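Budget notes for the second cell

Mon 22 July

Perihan asked for one number for the August order, so I went back through the quotes over the weekend. The arms are already paid for. What remains is everything that attaches to them, and that is where last year's plan came up short.

Grippers first. Charpentier quoted 657 each, with a lead time of up to 11 weeks. Plamia is cheaper but wants its own controller, and the controller eats the difference. I'm staying with Charpentier and ordering 3, one of them a spare. Fingertips are a separate line. We print those.

Cables are the line I got wrong before. Anything running down an arm wears at the wrist, and I had budgeted for one set. This time there are two sets per arm, plus clips.

Fixtures: printed plates, gray filament, no outside cost except machine time. Dong-hyun wants aluminum ones. They can wait until the peg layout stops changing. 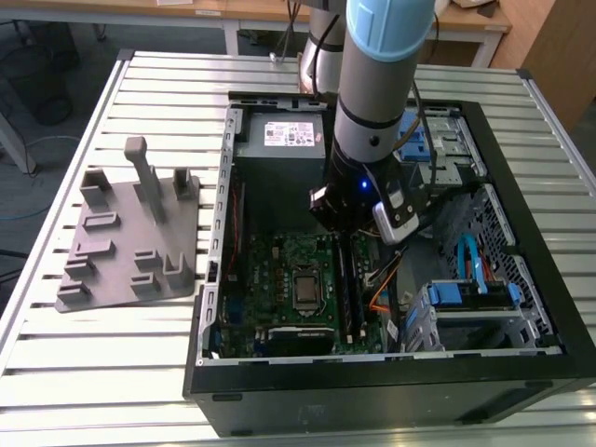
Donor PCs are cheap but they do run out -- we have 34 on the shelf, and a latch only survives so many pulls. I put in a small line for replacement drive trays and SATA cables. Baoshan thinks it should be double. He may be right, and I've left room under freight to move it.

Still open: the table extension, and whether Skonddale will hold its price into August.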